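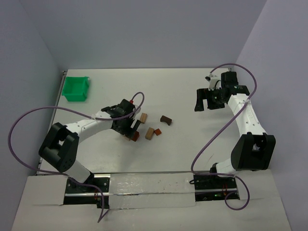

Hikusero Block Sorting Set

Student project of the Hikusero robotics club
Maintainer: Vittoria Cattaneo
Status: recording finished in May, labels still being corrected

Summary

Hikusero is a set of teleoperated recordings made by club members on a two-arm tabletop station. The task is to move small blocks from the table into a green bin. The set was recorded as practice material for the manipulation round of the Dralico student competition and is also used in the club's introductory course on imitation learning.

The set holds 1000 episodes. An episode starts with both arms raised over the table and ends when the operator presses the stop pedal, whether or not the task was completed.

Station

The station is an enclosed workspace with a white rectangular tabletop and plain walls on three sides. Two arms are mounted along the front edge, one on each side. Each arm has a two-finger gripper and a cable tied along the forearm. The bin stands in the far left corner and has no lid. Its position was checked before each session.

Lighting is overhead and fixed. The left gripper casts a soft shadow on the table that moves with the arms. Do not mask it out in preprocessing; the baseline was trained with it.

The purple cables cross part of the tabletop in many episodes and can pass in front of blocks. Members who train on color segmentation should add purple to the ignore list.

Objects

Blocks come from the club's mixed box. Shapes include rectangular blocks, squares and a bridge piece with a curved notch. Colors include tan, reddish brown, dark brown and orange-red. The bridge piece is the hardest to grasp from above. Operators were told to take it across the short side.

Starting layouts were drawn from a list of 16 printed cards. Cards give block positions but not exact angles, so two episodes with the same card will differ.

Operators

There were 4 operators, all club members. Each completed a one-hour practice session before recording. Operator IDs are stored as single letters. The key linking letters to names is not distributed.

Contents of one episode

episode.json: card number, operator ID, result, notes
joints.csv: joint positions and gripper opening for both arms
overview.mp4: fixed view of the table
wrist_left.mp4 and wrist_right.mp4: wrist views
events.csv: grasp, release and drop times, labeled by hand

Left and right always mean the sides as seen in the overview video.

Result labels

complete: every block on the card ends in the bin
partial: at least one block in the bin, at least one outside
none: no block in the bin
void: station fault, operator error before first motion, or a person reaching into the workspace

Void episodes are kept in the release so that numbering stays continuous. The loader skips them unless include_void is set to true.

Loading

Copy the folder to the club server or a local disk and run:

python load.py --root hikusero --split train

Splits are made by card, not by episode. Cards in the test split do not occur in training. Please do not reshuffle; results on the club board are only compared on the supplied split.

Baseline

The baseline policy in the Ghauri repository reaches 74 percent complete on the test cards, measured on the physical station. Most failures are second grasps on blocks that lie close together. The policy tends to close on both blocks and lift neither. Changing the image crop did not help. A version with a wider view of the left wrist video is being tested.

Known problems

Wrist videos lag the joint log by a few frames in the earliest sessions. Use the offset field in episode.json.
Gripper opening on the right arm was not zeroed after a motor change. The raw values were left as recorded; load.py applies the correction.
Some drop events are missing when the block fell inside the bin walls. Whether that counts as a drop or a release was decided late, and the older labels have not all been redone.
The left arm does most of the work because of the bin position. The set is a poor choice for learning balanced two-arm behavior.

Conversion

Script convert_uvbridge.py writes the episodes in the Uvbridge format required for competition entry. It drops the notes field and the void episodes. Check the episode count printed at the end against the manifest before uploading.

Corrections

Send label corrections to Vittoria Cattaneo or bring them to the Thursday meeting. Give the episode number, the event row and the corrected time. Do not edit events.csv on the server directly.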